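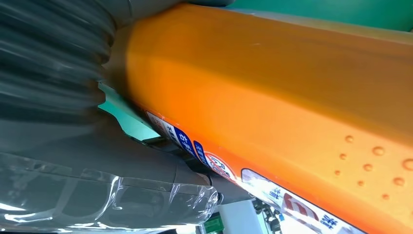

問 人が手で教える場合と遠隔操作で教える場合とでは、記録されるデータの何が違うか。

答 最も大きく違うのは、指令値が記録に残るかどうかである。遠隔操作では操作者の入力がそのまま指令値となり、実測値と対で保存される。手で直接アームを動かす方式では実測値しか残らず、指令値は後から推定することになる。

第3回 教示データの取得 配布資料
2023年3月13日

1. 用語

本講義では次の二つを区別する。
直接教示:アームを重力補償状態にし、人が手首付近を持って動かす方式。
遠隔教示:操作側装置の姿勢を作業側アームに写し、離れた位置から動かす方式。
どちらの場合も、開始から終了までの一連の記録を「エピソード」と呼ぶ。途中で止めたものもエピソードに数えるが、終了状態の欄に「中断」と記入する。前回の資料で「試行」と書いた箇所は、すべてエピソードと読み替えること。

2. 直接教示の特徴

関節の抵抗が手に伝わるため、特異姿勢に近づいたことを操作者が感じ取れる。反面、人の腕と手が外部カメラの視野に入り、学習時と実行時で画像の分布がずれる。対策として、記録した軌道を人のいない状態で再生し、画像だけを撮り直す方法がある。ただし再生時に対象物の初期位置が変わっていれば、軌道と画像は対応しなくなる。
把持力の教示には向かない。指の開閉をボタンで与える構成が多く、力の途中の値は残らない。

3. 遠隔教示の特徴

操作者が視野に入らず、実行時と同じ条件で画像を得られる。欠点は遅延と触覚の欠如である。演習で使うLarnmontの操作系では、制御周期の遅れが2周期を超えると記録側に警告が出る。警告の出たエピソードは削除せず、印を付けて残す。
触覚が返らない構成では、操作者は把持の成否を画像から判断する。円筒容器を横からつかむ場合、指と曲面の接触部は手首カメラに近く、曲面そのものが視野を大きく占める。容器の向こう側にある物は隠れるので、搬送先の確認には外部カメラを併用する。

4. 円筒容器の把持

(1) 接触の形
平行な指で円筒を挟むと、接触は理想的には線になる。指の面が軸に対して傾いていると線が短くなり、容器は指の間で回りやすい。操作者は閉じる前に手首の向きを容器の軸に合わせる。
(2) 表面の状態
水滴の付いた容器では摩擦が一様でない。指の当たる位置に水滴がなくても、移動中に流れ込むことがある。乾いた容器の記録だけで学習した方策に水滴の付いた容器を与えると、滑りが始まってから姿勢を戻す動作が出ない。滑りかけた状態からの復帰も教示に含める。
(3) 画像上の注意
光沢のある面では、ハイライトの位置がカメラの姿勢とともに動く。ラベルの縁は向きの手がかりになるが、曲面の端では文字もロゴも細くつぶれる。文字認識を前提にした位置合わせは避ける。透明フィルムで覆ったグリッパでは、しわの反射が姿勢によって変わる。フィルムを巻き直したら、その時刻を記録表に書く。

5. 記録の形式

演習データはUvdale形式で保存する。必須の項目は、時刻、関節角、指の開き、手首カメラ画像、外部カメラ画像、終了状態である。遠隔教示ではこれに操作側の指令値を加える。
時刻はすべて記録計算機の時計で付ける。カメラ側の時刻を使うと、画像と関節角の間にずれが残る。ずれの補正にはPrenow付属の同期スクリプトを用いる。補正前のファイルも保存しておくこと。
現在の共有データは1,284エピソードで、直接教示と遠隔教示が混在している。方式の欄が空のものは学習に使わない。

6. 品質の判定

エピソードごとに次を確認する。
・開始時に指が容器に触れていないこと
・把持から持ち上げまでに不要な停止がないこと
・終了時に指が開き、容器から離れていること
・画像の欠落がないこと
停止の長さは200ミリ秒を境とし、これより長いものには「停止あり」と記す。操作者が迷って止めたのか、接触を待って止めたのかは数値だけでは区別できないので、備考欄に書く。
成功例だけを残すと、誤差が積み重なった先の状態が学習データに現れない。第5回で扱う分布のずれは、この問題を定式化したものである。

7. 演習課題

Limsakul演習室の装置を用い、円筒容器を持ち上げて指定の位置に置く作業を、直接教示と遠隔教示のそれぞれで記録せよ。容器の初期の向きはエピソードごとに変える。提出物は記録ファイル、記録表、および以下についての考察とする。
a. 二つの方式で手首の軌道にどのような差が出たか
b. 指を閉じ始める時刻は、画像上のどの変化と対応しているか
c. 指令値と実測値の差は、接触の前後でどう変わるか(遠隔教示のみ)
考察の図には軸の単位を必ず入れること。再提出は10月の補講期間に受け付ける。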